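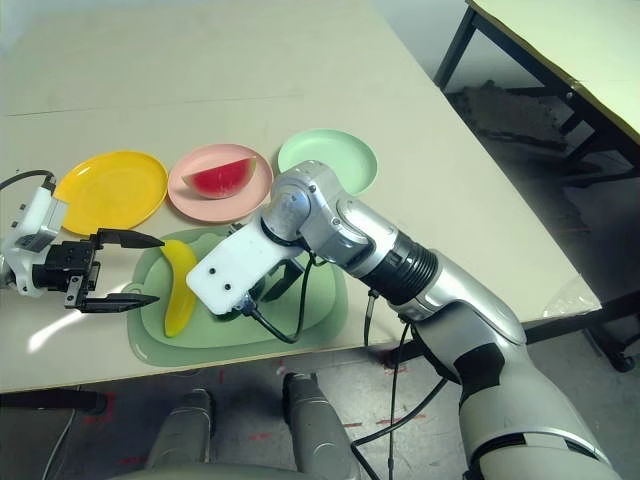

Platos de colores y bandeja verde salvia con el plátano de juguete; la sandía, en el plato rosa.

Mesa de merienda - ficha del conjunto de imágenes
Versión del 31 de mayo de 2021

Bienvenidos, y gracias por deteneros a leer esta ficha antes de abrir las carpetas, que ya sabemos que casi siempre se hace al revés. Mesa de merienda reúne 2.992 imágenes de vajilla y comida de juguete puestas sobre una mesa: platos, bandejas, fruta y poco más. Es una colección pequeña de tema y bastante generosa en variaciones, y le tenemos mucho cariño.

Qué contiene
Las imágenes se reparten en 144 series. Cada serie parte de una disposición distinta de la mesa y conserva las mismas piezas hasta el final, aunque vayan cambiando de sitio. Los platos son redondos y de plástico, en tonos amarillo, rosa pálido y verde menta, y la bandeja es rectangular, con las esquinas redondeadas y una pequeña asa. Entre la fruta encontraréis sobre todo el plátano y la porción de sandía, que son las piezas que más juego dan: una larga y un poco curva, la otra en cuña y con su corteza.

Cómo se ponía la mesa
Para las disposiciones seguimos 21 fichas de merienda escritas a mano, del tipo «fruta en la bandeja, un plato libre» o «cada cosa en su plato». No hay una colocación correcta. Si en una serie los platos quedan algo torcidos respecto al borde de la mesa, así se han dejado - una merienda de verdad tampoco se pone con regla.

Organización
Hay una carpeta por serie y, dentro de cada una, un archivo de texto con los nombres de las piezas y su color. El archivo piezas.txt de la carpeta principal recoge el vocabulario completo. Usamos siempre «plátano» y nunca «banana», y «bandeja» solo para la pieza rectangular; os agradeceremos que mantengáis esa costumbre si añadís anotaciones.

Cosas que conviene saber
Diez series, agrupadas en la carpeta Toft, usan nombres de color antiguos: donde pone «verde claro» debe leerse «verde menta». Las corregiremos en la revisión de noviembre. También veréis piezas tapadas en parte; en ese caso se anotan igual, con la palabra «parcial» al lado. Y los reflejos sobre la mesa clara no llevan etiqueta.

Procedencia y uso
La colección se preparó en Lirnitz dentro del proyecto Petdale, dedicado al orden y al servicio de mesa. Puede usarse libremente en docencia e investigación citando «Mesa de merienda, Petdale». Si encontráis una fruta mal nombrada, escribidnos con el número de serie y el nombre del archivo, y lo miraremos con mucho gusto.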